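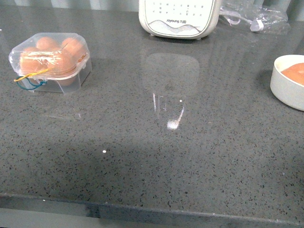
Four brown eggs in their box on the worktop, with the Joyoung appliance behind.

Filed under: Home Automation > Arms & Grippers > Long-Term Reviews
Nov 12, 2021 | By the Jemham Kitchen Bench
Last updated: February, to add the reply from the makers

Kavden two-finger arm with Vostora grip controller: a review, and a warning about the stop button

I had fully intended this to be a cheerful review. I like the Kavden arm very much, I liked it from the first evening, and if you'd asked me at the end of the first week I would have told you to start saving up (it costs £3740 with the grip controller, so you would need to). It is quiet, it is well made, and it is gentle in a way that made me grin every time it picked something up. Then I pressed the stop button with an egg in its fingers, and the review had to be rather longer than planned.

I'll begin with the nice part all the same, as it deserves it. I test every gripper on eggs, taking them one at a time out of a clear plastic box, carrying them a little way across the counter and putting them back. Over nine days I did 53 lifts, and in ordinary running I didn't crack a single shell. The Vostora controller closes the fingers slowly, feels for the first touch and then adds a very small squeeze, and you can set that squeeze on a simple slider. There's a wrist camera for the last bit of the approach and a head camera for the general view, and both were working within an hour of opening the carton. The manual is short but friendly, and I never once had to ring anybody.

Now for the fault. When you press the red stop button, the arm stops dead, exactly as it should. The fingers, however, open. They don't open far, but an egg doesn't need much encouragement, and mine went down from the height of a mug and made a dreadful mess. I assumed I had set something wrongly, so I went through the settings again, cleaned up, and tried it with a rubber ball to spare the breakfast. The ball dropped as well. I repeated it 12 times and it dropped on every one of them!

An egg is only an egg, of course, but people will ask this arm to carry jars and small pans, and I can well imagine somebody hitting stop in a fright while it is holding something heavy over a bare foot. I would want the fingers to stay as they are unless I ask for them to open. I can see the other side of it too, as you wouldn't want a finger trapped in there with no way out, but a separate release button on the arm would answer that, and there is plenty of room for one.
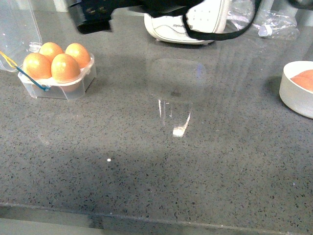 My other grumble is with how the Kavden sees, or doesn't see, clear things. The planner builds a map of the worktop before each move, and anything missing from the map is, as far as the arm is concerned, free space to travel through. I had left a drinking glass in the middle of the counter, and against speckled grey stone it is very hard to make out even with my own eyes, just a faint rim and a few bright streaks. The planner drew its path straight through the place where it stood. I was watching the preview on the screen and cancelled the move in time, so I can't tell you how hard the knock would have been, and I didn't care to find out. Moving the glass and putting the white bowl in its place gave me a proper detour at once. You can draw a no-go area by hand, and I'd urge you to do it for anything made of glass, but it is fiddly and the area disappears when you switch off.

There was a third, smaller thing, which I only noticed because I'm nosy and read the log. After a stop, the controller forgets your squeeze setting and goes back to the factory one, which is a good deal firmer.
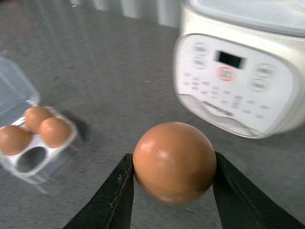 So if you stop the arm, restart it and go straight back to handling anything delicate, you are using a grip you didn't choose. Nothing on the screen mentions it. I lost one more egg that way, crushed quite neatly between the fingers, and after that I took to checking the slider before every session, with a sticky note on the cupboard door to remind me. The Ďurica arm I reviewed before this one keeps its setting through a restart, so it can plainly be done.

Would I still recommend the Kavden? For patient people who will be standing beside it, yes, with a folded towel under the work and nothing heavy in the fingers. For a busy family kitchen I'd hold off. It is a lovely machine and I'd very much like to keep using it, but a stop button ought to leave you safer than you were before you pressed it.

February update: Vostora have written back, very politely, to say that opening on stop is intended, and that a "hold on stop" option is being worked on. The forgotten squeeze setting they agree is a fault. The current software still behaves as described above on my arm, and I'll test the new version when it arrives.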